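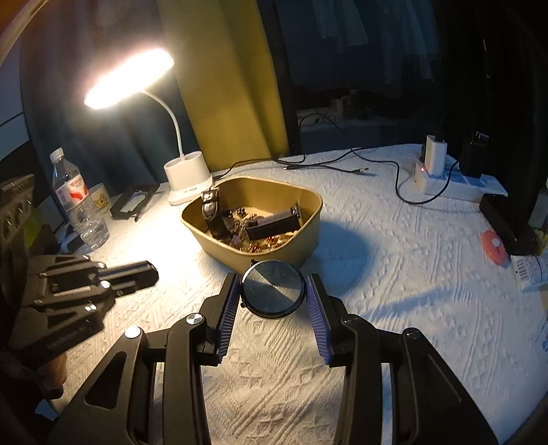 4. Setting up the warming unit before the first patient

Varma Patient Warmer, clinic set-up guide

Read this section with the unit unplugged and the coffee somewhere else. Most of the service calls we get from small animal practices concern a hose that was never pushed all the way in.

4.1 Place the blower unit on a flat shelf or clamp it to the IV pole. The pole clamp is rated for the unit and for nothing else. It will not hold the unit plus a fluid pump plus somebody's stethoscope collection.

4.2 Push the hose into the outlet until it clicks. If you are not sure whether it clicked, it didn't.

4.3 Lay the blanket on the table with the perforated side facing up, toward the patient. The printed side goes down. Cats prefer the printed side and will tell you so, but they are usually asleep by the time it matters.

4.4 Connect the hose to the blanket port and slide the collar over the joint. Leave the second port capped.

4.5 Plug in the unit and switch it on. It runs a self-check for 21 seconds and beeps 3 times. Do not press anything during the self-check. Pressing Start again does not make it go faster. It makes it begin over.

4.6 Select LOW, MED or HIGH. Always begin on LOW for patients under 2000 grams, and for any patient with poor circulation, whatever it weighs.

Caution: Never point the open hose at a patient. Hosing, as it is called in the trade, causes burns, and a sedated animal cannot get up and leave.

Caution: Do not use the unit with a blanket that is torn or damp, or that has been patched with surgical tape. We have seen the tape. It was very neatly done and we still say no.

4.7 Place a temperature probe before the drapes go on. The warmer knows how hot its own air is. It has no opinion on how hot the dog is. Record the patient's temperature at the interval your practice uses and turn the setting down before the patient reaches normal, as some animals keep climbing for a while afterward.

Note: A shaved, scrubbed patient loses heat quickly. Start warming at premedication if you can, and keep going through recovery until the animal is holding its own temperature.

4.8 Change the intake filter every 400 hours of use. The hour counter is under the menu headed "Other," where we put things in a hurry. Hold Menu and Down together to reset it after the change. Resetting it without changing the filter is also possible, and the filter will get its own back in time.

If the unit shows E3, the intake is blocked. Check for fur. Go on to Section 5 for cleaning the hose.

Search this manual Enter keyword Go

Varma support desk, Fitville | Contact us | Copyright Varma. All rights reserved. | Back to top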